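Paper cups at the coffee points: storage, handling and reorder levels

The changeover from ceramic mugs to paper cups on the second floor was completed in July, and the first full reorder period has now closed. The following notes cover what was purchased, how the cups are to be stored, and what was learned about keeping them in usable condition. They apply to all coffee points on the floor, including the small one outside the drawing office.

The cup in use is a plain white single-wall hot cup supplied by Plollden. The opening order was 3000 cups, delivered in sleeves. Consumption over the period was 1295, leaving 1705 by the records against a shelf count of 1693. Ubaldo Pagano carried out the count and attributes the difference of 12 to cups discarded from crushed sleeves without being entered on the sheet. The sheet has a column for this. Please use it.

Lids are not stocked as standard. A small quantity is kept in the cupboard under the Martinelli machine for anyone carrying drinks down to the ground floor. They fit the tall cup only.

Single-wall cups were chosen over double-wall on grounds of storage volume. A nested stack of single-wall cups grows by little more than the depth of the rolled rim for each cup added, and a sleeve fits upright on the upper shelf with the door closed. The double-wall samples from Tovon did not. They were more comfortable to hold when full, and several people said so in writing. The question may be reopened when the cupboards are replaced.

A paper cup gets nearly all of its stiffness from two places: the rolled rim at the top and the folded foot at the bottom. The side wall between them is a single layer of board with a thin lining and has little resistance to pressure from the side. An empty cup gripped halfway up will dimple, and the board may keep the crease after the cup is released. A shallow crease does no harm. A sharp one can crack the lining, and coffee will then find its way into the board within a few minutes. Cups with a sharp fold in the wall should go in the paper bin.
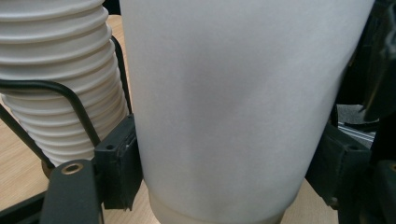

The other weak point is the side seam, where the board overlaps and is sealed. It runs from rim to foot and can be found with a fingertip. Of the leaks reported in the first weeks, all were at the bottom of the seam, where it meets the foot, and all came from one carton that had been stored on its side under a box of printer paper. Plollden replaced the carton. Cartons are now stored upright, on the shelf, with nothing on top.

Stacks at the coffee points stand in black wire holders. The wire keeps the column from leaning and leaves most of the cup surface exposed, so the level can be read from across the room. The holder should be set well back from the sink. Cups take up moisture from a wet worktop through the raw edge of the board at the foot, and the bottom cup in a stack can be spoiled in this way without any sign of it higher up.

Loading the holder

Wash and dry your hands. Open the sleeve at the foot end and push the stack out in short lengths, holding it through the plastic. Do not pull cups out by the rims. Lower each length into the holder so that the cups seat one inside the next under their own weight. Pressing down on the column wedges them together, and the user then takes three cups when one is wanted and puts two back, which is poor hygiene and a common source of damaged rims.

Fill to a hand's width above the wire and no higher. A taller column is stable until someone takes a cup from it at an angle.

Older cups go on top. At first the new sleeve was simply added to whatever was left in the holder, and the bottom cups had probably been there since the changeover. Zerrin Eren now lifts out the remainder, loads the new cups, and places the remainder above them. It adds a minute to the job. Anyone else refilling a holder is asked to do the same.

Taking a cup

Hold the stack lightly with one hand and turn the top cup a few degrees before lifting. The turn breaks the contact between the two walls and the cup comes away cleanly. If two come together, a light squeeze low down on the outer cup, near the foot, will generally release the inner one. Squeezing at mid-height works as well, but it is how most of the creases are made.

Water from the urn should be drawn to a finger's width below the rim. The rim stiffens the mouth of the cup, and a full cup is best carried with the fingers just beneath it. Do not leave a spoon standing in an empty cup, as the weight will tip it.

Reorder level

Ettore Colombo has set the reorder level at 697 cups across all cupboards. At the present rate this allows for the Plollden lead time and one missed delivery. When the count reaches that figure, enter the date on the sheet and inform Brunello Santoro, who places the order. Please do not order separately. Two departments did so in the spring for the trial, and 212 cups of a different taper are still being used up on the ground floor. They do not nest properly with the current type and must not be mixed into the holders. A mixed stack looks normal from the front but jams at the point where the two types meet.

Disposal

Used cups go in the tall bin by the door, emptied first and nested if possible. Nesting reduces the volume considerably, and the bin now needs emptying once a day where it was being done twice. The cups have a plastic lining, and the waste contractor, Flurirel, collects them separately from office paper. Tea bags, stirrers and napkins go in the general bin. A bag containing a significant amount of liquid will be left behind by the contractor, as happened once in July.

Staff who prefer their own mug may continue to use it. The shelf above the sink remains available for this purpose, and unlabeled mugs will be moved to the box beneath.

Questions on stock to Thomas Zuccaro at the stores counter, mornings only. The count sheet is on the inside of the left-hand cupboard door, with a pencil on a string.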